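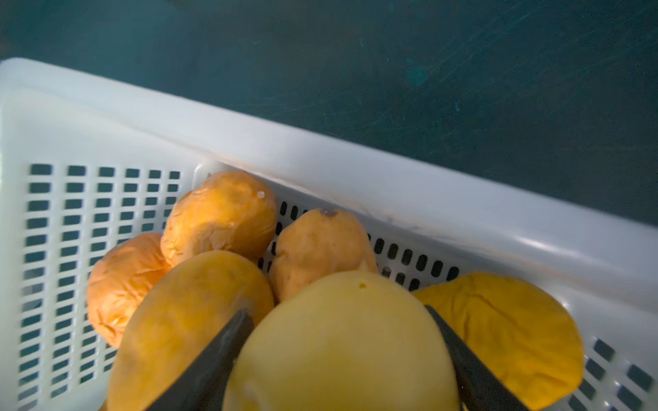

Yellow-orange fruit in a white plastic basket

Ripening

Ripening is the last stretch of a fruit's growing life, when it turns softer, sweeter and (usually) a good deal smellier. I've kept this page to everyday words, so if you want the chemistry you'll have to look elsewhere!

Most growers I know split fruit into 2 camps. The first carries on ripening after picking - bananas, mangoes, pears, tomatoes, avocados. The second more or less stops the moment it leaves the plant, and that's your grapes, cherries, strawberries and oranges. A sour strawberry stays sour, however long you leave it on the windowsill, and I've tried.

What drives the first camp is a gas called ethylene, which the fruit makes for itself. One ripe banana in a paper bag will hurry along a hard avocado, and I still find that a bit magical.

Skin colour is a poor guide with mangoes, as some kinds stay green when they're ready. I go by the smell near the stalk and a gentle press. Wrinkling mostly means the fruit has lost water.

In Widinham, where I grew up, the old fruit store at Drullen held 49 racks of pears, turned by hand every February. I loved the smell in there.

See also: Fruit storage, Ethylene, Windfalls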